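*Week 5 notes, updated 2026-04-03. Bring these to the tutorial, because we'll be scribbling all over them.*

## Where we got to

Last week we finished with the rhythm exercise (thank you to everyone who clapped, including the people in the back row who clapped twice as loudly as anyone asked). This week we move on to oral history, and I've been looking forward to it since the course began! Interviewing people about their own lives is one of the great pleasures of local history, and you can start doing it with very little gear and a bit of nerve.

An oral history interview is a recorded conversation between someone who remembers something and someone who wants to know about it. The recording is the source. Your notes, your transcript and your essay all hang off it, so we'll spend a good part of today on how to get a recording worth keeping.

## Memory as a source

Students often ask me whether memory can be trusted. My answer is that you treat it like any other source: you ask who is speaking, when, to whom and what about. A council minute book leaves things out too. It will tell you that the Brekville swimming baths closed, but it won't tell you that half the street learned to float there with a rope tied around their middle.

Dates are usually the weakest part of an interview and smells, sounds and routines are often the strongest. One of the people interviewed for the Brekville project was out by several years on when the cannery shut, and then gave a beautiful account of the order in which the whistles blew through a working day. Two other speakers gave the same order without being prompted. That's the kind of agreement you want to notice and write down.

**Terms to know**

- *Narrator*: the person being interviewed. Some books say "informant", but I don't like it much.
- *Life story interview*: starts at childhood and works forward, often over several sittings.
- *Topic interview*: stays with one event, job or place.
- *Release form*: sets out what the narrator agrees to and what they don't.

## Before you record

Ring first. A phone call gives both of you a feel for the other's voice, and it's amazing what people tell you before you've even set a date. (Don't start the interview by accident! If they launch into a wonderful story, say you'd love to hear it properly next week.)

Then visit the room, if you can. Fridges, clocks, budgies and road noise are the usual suspects. Soft furniture is your friend, and a kitchen table with a folded tea towel under the recorder is better than a bare one.

Most of you will record on a phone, and that's fine for this course. Switch it to flight mode, check the storage, and do a one-minute test with both people talking at their normal volume. Play the test back through headphones. Put the phone nearer to the narrator than to you — we can live with a faint question, but a faint answer is a real loss.

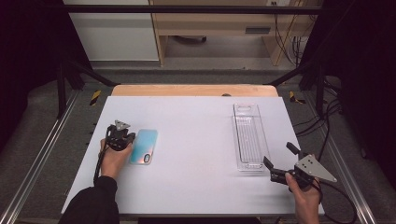 Open questions do most of the work once you're rolling. "What was the shop like when you first walked in?" will get you further than "Was the shop busy?" Then leave a gap. Silence feels endless when you're the interviewer, and I still have to sit on my hands sometimes, but the second half of an answer so often arrives after a pause.

Try not to say "mm" and "yeah" over the top of people. Nod, smile, keep your eyes up. You'll hear why as soon as you sit down to transcribe.

## Reading for this week

Rocío Lozano's chapter on the Sunau ferry workers is the main one. She recorded 33 narrators over two winters, and the appendix prints her full question list, crossings-out and all. Look at how many of her planned questions she dropped by the tenth interview!

Tipene McAlister's short piece is about going back to the same narrator after 14 years and hearing one story told two ways. Read it slowly. He doesn't pick a winner between the two versions, and we'll talk about whether he should have.

## Task for the tutorial

1. Record a ten-minute topic interview with someone you know, on a job they used to do.
2. Get the release form signed before you press record.
3. Transcribe about 100 words of it exactly as spoken, with the ums left in.
4. Transcribe the same passage again, tidied for a reader.
5. Bring both versions, printed, with double spacing.

We'll swap in pairs and argue over what the tidying did. Last year's group got stuck on a single "well" for most of the hour, and it was a terrific hour.

Release forms are in the tray outside room 677. If the tray's empty, email me and I'll bring more on the day.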